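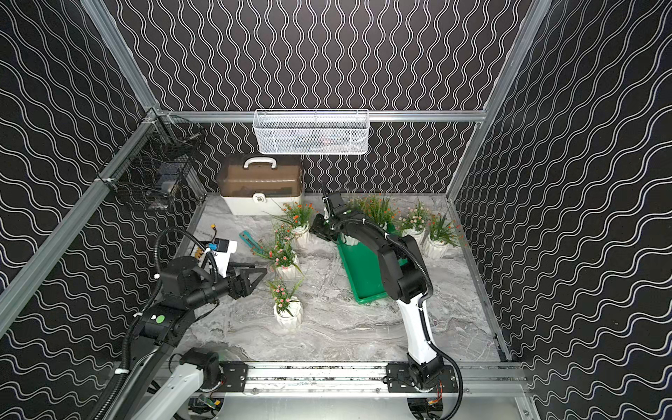

Prultudar asked the same thing when I first posted over on the hobby board: why buy two arms at all when one would do for flowerpots? Fair point, and I've gone back and forth on it ever since! So I'm bringing the whole budget here.

I want a bench set-up for a small plant nursery, with two arms on a rail and a walled enclosure, to put pots into trays. Practice would be on artificial plants first (a dropped real one is a mess and a lost sale). What should I put money aside for besides the arms? I've got until June, and £627 left over for everything that isn't an arm or the frame. I'd love to hear from anyone who has been through it!

Posted by Zornirville

---

**Euan Kinnear**

Oh, this is a lovely project! Keep both arms if you can stretch to it. One can steady the tray while the other does the pots, and you'll use that more than you think.
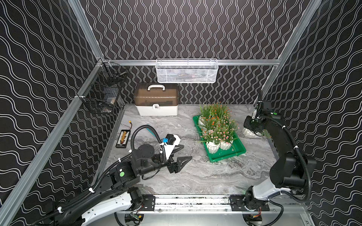
Photo: Plovau, used with permission

My list, in the order I'd spend:

- Cable tidying. Corrugated conduit and a big bag of zip ties. Cheap, and I'd still buy double.
- Spare gripper fingers. I got through 7 in my first year, mostly my own fault.
- Trays and pots, all from one range. Mixed rims drove me up the wall. Bright green trays are great, you can find the edges easily.
- Mesh baskets to hang on the rails. They keep the bits and bobs off the table, and mine were the best £20 of the lot!
- A lidded toolbox.

Hold back £36 for screws and brackets, you'll need a trip to the shop on day one. And measure the rail before ordering the tabletop, please. I did it the other way round and had to saw mine down.

---

**Effiong**

get a wrist camera. worth it

---

**Prultudar**

Me again! I've come round on the second arm, Euan has talked me into it. I'd add to Effiong's answer though: before you pay for a wrist camera, ask the seller for the shortest distance it can focus at. Flowers end up very near the lens and the cheap ones go soft.
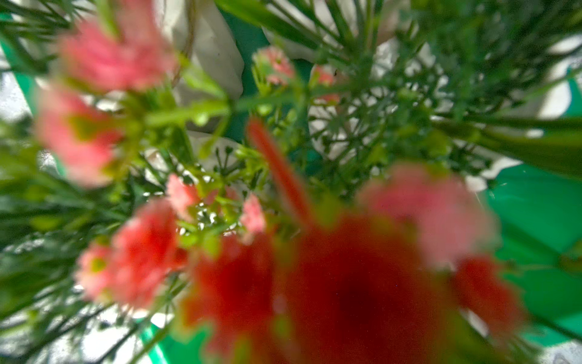
*Wrist camera view, right in among the flowers*

You can still make out reds and pinks at that range, but if you want to pick out single stems I'd budget for a better lens, or plan on a second camera fixed to the frame for the wider view. I'd do the fixed one first and add the wrist one later if the money lasts. Do post again once you've ordered, I want to see how you lay it out!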